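Visual servo loses the target on bright wood
fkasten: The Skevura tracker drifts when the fingers are open and the target is far, like the pink one here. The wood grain gives it false corners, I think.
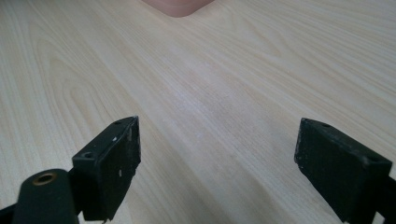 Lyle: I don't agree about the grain. Check your latency first – 92 ms is too slow for that gain.

fkasten: I measured 4 ms.

fengyi_lau: Then mask the fingers before feature matching. Worn edges have many corners too.

2 comments hidden · 4 shares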